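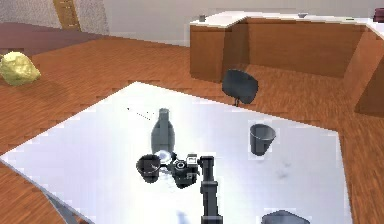
Rain barrels and the downspout on the north side

22/04/2025

We finally have the second rain barrel hooked up. The first one went in last spring under the downspout by the kitchen, and it did fine until the first real storm, when it filled up overnight and the rest of the water ran straight along the foundation. I knew then that one barrel was too small for that side of the roof, but I put off doing anything until March.

The new barrel is a Trevska, the same model as the first. I looked at a taller one from Baysal that holds more, but the fittings are a different size and I didn't want to keep two kinds of gasket in the garage. The Trevska has a flat back, so it sits close to the wall, and the spigot is low enough that you can get nearly all the water out. The lid is not great. It has a screen in the middle that catches leaves, and the screen pops loose if you lean on it. I put a bead of silicone around mine and it has stayed put so far.

Both barrels sit on concrete blocks, 16 inches off the ground. I went back and forth on the height. Higher gives better pressure at the hose, but a full barrel is very heavy and I wanted the stack to be wide and low. I dug out the sod, tamped the soil, laid down gravel and leveled the blocks on top of that. The leveling took most of an afternoon. The ground slopes toward the fence more than it looks like it does, and I had to pull up the first course and start over.

The barrels are joined near the bottom with a short piece of hose so that they fill and empty together. I used bulkhead fittings from Plekance, the kind with a rubber washer on each side of the wall. One leaked. I tightened it, which made it worse, then took it apart and found a curl of plastic from the hole saw stuck under the washer. Clean the edge of the hole with a knife before you put the fitting in. It takes a minute and I skipped it.

The overflow comes off the top of the second barrel and runs through a buried pipe out to the bed along the fence. Last year I just had a loose hose lying in the grass, and I was always moving it to mow. The pipe drops two inches over its whole length. I would have liked more slope, but the roots from the maple were in the way.

I did not put a diverter on the downspout this time. The one I bought for the first barrel was a Grenov, and it clogged with shingle grit every few weeks. Now the downspout empties directly onto the screen and I sweep the grit off with an old brush when I walk by. If we get a lot of pollen this year I may regret that.

The water goes on the flower beds, the shrubs and the young pear tree. I don't use it on the lettuce or anything else we eat raw, given what comes off an asphalt roof. For those I still drag the regular hose around from the front.

Pressure is about what you'd expect from a barrel on blocks. A sprinkler won't run on it. A soaker hose does all right if you take out the little flow restrictor at the end, and filling a watering can is quick enough that I don't mind standing there.

Still to do: paint the blocks, find a better strap for holding the barrels to the wall, and work out where to store the hoses in winter. Last fall I drained the first barrel but left the spigot closed, and it cracked in the first hard freeze. The replacement is brass. I'll leave both spigots open this year and turn the downspout back to its old elbow before it gets cold.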